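Dultness: Frequently Asked Questions
Last updated Saturday, November 9, 2019

What kind of game is Dultness?
Dultness is a single-player puzzle game with light survival elements. The player runs a ferry station on the island of Cikum and has to keep it supplied through one winter. Play is turn-based and viewed from a fixed overhead angle. There is no combat.

Who is making it?
Inness, a studio with six full-time staff. Design and writing are by Viola Valentini. The engine, Dvorak, is our own and was first used on an unreleased prototype.

Which platforms are supported?
Windows and Linux at launch. A Mac build exists internally but has not been tested enough for us to promise it. We have no console version planned.

What are the minimum requirements?
A 64-bit processor, 4 GB of memory and a graphics card that supports OpenGL 3.3. The game is locked to 60 frames per second. On slower machines it drops to half that rate and the simulation is not affected, as turns are resolved separately from drawing.

How long does it take to finish?
Testers have needed over 35 hours for a first run with all the side jobs. A run that follows only the main supply route is a good deal shorter. Saves can be made at the end of any turn.

Is the demo still available?
Yes. It covers the opening days and stops at the first storm. Saves from the demo released in June will not load in the current version – the format changed when we rewrote the inventory code. Saves from the current demo will carry over to the full game.

Can I play with a controller?
Yes. All menus can be used with a pad and buttons can be reassigned. Mixed input is allowed, but on-screen prompts follow whichever device was used last, and there may be a short delay before they switch.

Does the game need an internet connection?
No. Crash reports are optional and are switched off by default. If you turn them on, the report is written to a text file first so that you can read it before it is sent.

How are the item graphics made?
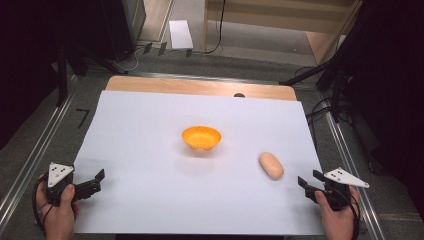
Items in Dultness are drawn by hand at a fixed size and stored with a separate shadow layer, which Dvorak places according to the time of day. Each shadow is kept soft and close to the object, so that items remain readable when the store room is full. The same effect can be checked on any plain surface: a small orange bowl on white paper casts only a faint grey shadow, and that is the strength we use for indoor daylight. Outdoor items use a darker setting.

Will modding be supported?
In part. Item lists, recipes and dialogue are plain text files and may be edited freely. Maps are packed and there is no editor for them yet. Mods are loaded in alphabetical order by folder name, and where two of them change the same entry the later one wins.

How do I report a bug?
Use the form on the support page. Include the version number from the title screen, your operating system and the most recent save file. Please send one bug per report.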